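Planning a first equipment budget for manipulation work

Catinca Gavrilă handles equipment planning at Brivalmont, a contract engineering firm that sets up household manipulation projects for clients. Her current job is the budget for the Clorkbridge site, where data collection on kitchen and cleaning tasks is due to expand in September. We spoke by phone in the morning, before her weekly call with suppliers.

Her starting point is the number of usable hours per station. "People send me a list of hardware and ask what it costs," she said. "I send it back and ask how many hours a week each unit has to run. Until that is filled in, the list has no meaning."

For Clorkbridge the answer was 30 hours per station, across 8 stations. That figure set the number of hand-held grippers, the spares and the storage. Gavrilă ordered two grippers per station, one in use and one on the shelf, and priced the arms separately in a later phase. "The arms can wait. The hand-held units can't, because the task list depends on what they can pick up." 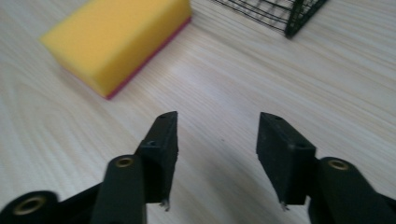
What share of the budget goes to spare parts?

"We hold 33 percent of the purchase price of the grippers for the first year," Gavrilă said. "Fingertips, fasteners, linkage parts. After that we go by the wear log."

The log is a spreadsheet with one row per unit and one column per joint. Operators enter play in the linkage at the end of each shift, and a unit that exceeds the limit is pulled. At the earlier Vumberg site there was no such record, and replacement parts were ordered when something failed. Lead times there ran to several weeks - long enough to idle two stations at once.

Task objects get their own budget line. Gavrilă put it at around 200 items, all bought from ordinary shops, with duplicates of anything soft. "Soft goods change shape with handling. I would sooner replace them early than argue about it in the data review."

Quotes came from three suppliers. Govindasamy was not the cheapest, but it was the only one to list fingertips as a separate part number. The other two sold the complete jaw assembly, which raised the yearly estimate enough to cancel the lower purchase price.

She has left the arms out of the current request. The floor drawings reserve space and power for them, and the mounting plates are already specified. Quotes for that phase will be requested once the first wear figures are in.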